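Isgate User Forum > Hardware > Faults and Safety Reports
Thread: Ilari two-arm station, right arm dropped during homing

l_boateng
Posted 2023-10-15

We are reporting a fault on an Ilari two-arm station in order to find out whether other sites have met it. During homing, the right arm lost communication with the Nudov controller at the gripper joint. The other joints on that arm went slack at the same moment and the arm dropped until the gripper rested on the base housing. The left arm finished its homing move as if nothing had happened. No person was touched and no part was broken.

The log shows the gripper joint missing for 30 ms, then present again. The controller did not restore torque to the arm when the joint came back, and the station had to be switched off and on.

The station is on the April firmware. The arms had completed 2,000 cycles when the drop took place. The power supply was measured under load afterward and was within limits.

Two questions. Has any site seen a whole arm go slack over one missing joint? And is it expected that the second arm keeps moving?

Leilani Boateng
Station Lead, Escobedo Site

marrow_gate
Reply 1

Yes to the first question. We had it twice on one arm and traced it to the gripper cable. The plug at the gripper end works loose a little at a time until the contact opens for an instant, and then the controller treats the whole chain as lost. Please check how much free loop there is between the gripper and the first tie point. If the loop can reach the joint ring, it will be pulled whenever the wrist turns fully.

Regarding the second question, the arms are separate chains. One does not know the state of the other unless you have set the linked stop.

fennimore7
Reply 2

I would caution against settling on the cable so early. A contact that opens for 30 ms should produce a warning and a retry. The default timeout in the Nudov settings is 500 ms, and a gap that short should never have reached it. If the arm dropped, then something other than the timeout removed torque. I would look at the April firmware first. We remained on the earlier release for this reason.

l_boateng
Reply 3

Thank you both. The timeout on our station is set to the default. The linked stop was off. I was not aware that it was off, and I cannot find a record of anyone changing it.

The plug at the gripper end of the right arm moved slightly under finger pressure. The same plug on the left arm did not move. I have asked our safety coordinator to post the standing notice for the station, as it bears on where the operator sits.

h_tillman
Reply 4

The following is the site notice now in force for the Ilari station. It is posted in full at the request of the station lead.

1. Homing is not to be started while any person is within reach of either arm. A seated person is to move the chair back first.

2. The linked stop is to be on at all times. The setting is to be read from the screen at the start of each session and written in the log.

3. The stop button is to be held by the person starting the move.

4. After any loss of communication, both arms are to be supported or lowered by hand with power off before the station is restarted. 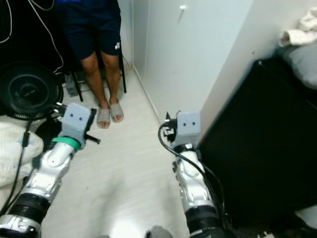 Hazel Tillman
Safety Coordinator, Escobedo Site

The working position at the station is directly in front of both grippers, with the operator's legs and feet facing the arms. A person seated there has the chair behind them and furniture to one side, and cannot step away quickly. The notice was written with that position in mind. Bare legs and open-toed footwear are also common among our operators in the warmer months. The site rules on clothing are under review, and from today closed shoes are required whenever the arms are powered.

The black cable on the right arm leaves the side of the gripper in an open loop before it runs down along the arm. Members with experience of this fault are asked to comment on whether that routing is acceptable.

marrow_gate
Reply 5

It is the routing I had in mind. The loop is what I would shorten. Fix the cable to the arm segment just below the gripper, leave enough slack for one full turn of the wrist, and test the turn by hand with power off. A printed clip does the job. We have had no repeat on that arm after fitting ours.

I support item 2 of the notice without reservation.

fennimore7
Reply 6

Shortening the loop may well stop the contact from opening, and I have no objection to it. It does not explain the drop. A station that lets an arm fall over a brief loss will do so again when some other plug fails. I would ask that the report not be closed on the cable alone.

On footwear, closed shoes are sensible, but a shoe does little for a knee or a shin. The chair should be farther back during homing, with the distance marked on the floor. A rule that depends on each person judging "within reach" will be read differently by each person.

h_tillman
Reply 7

The point on item 1 is accepted. A floor line will be taped at the full reach of the arms plus a margin, and the wording will be changed to refer to the line.

I do not agree that the footwear rule is of little value. The arm in this case fell, and feet are the part of the operator nearest the floor. Both measures will stand.

l_boateng
Reply 8

Results to date. With the linked stop on, I unplugged the right gripper cable by hand during a slow move, with everyone behind the tape. The right arm went slack, as before. The left arm halted. I repeated this five times with the same result.

I then returned the station to the earlier firmware and ran the same test. The right arm held its position each time and showed a warning.

fennimore7
Reply 9

That agrees with what I expected. Please send both logs to Isgate support with the version numbers.

marrow_gate
Reply 10

I stand corrected on the drop itself. I would still replace the plug. The firmware did not make it loose.

l_boateng
Reply 11

The plug is being replaced and the cable will be clipped below the gripper on both arms. Logs from both versions have been sent to Isgate. The station stays on the earlier firmware until there is a reply, and I will post that reply in this thread when it arrives.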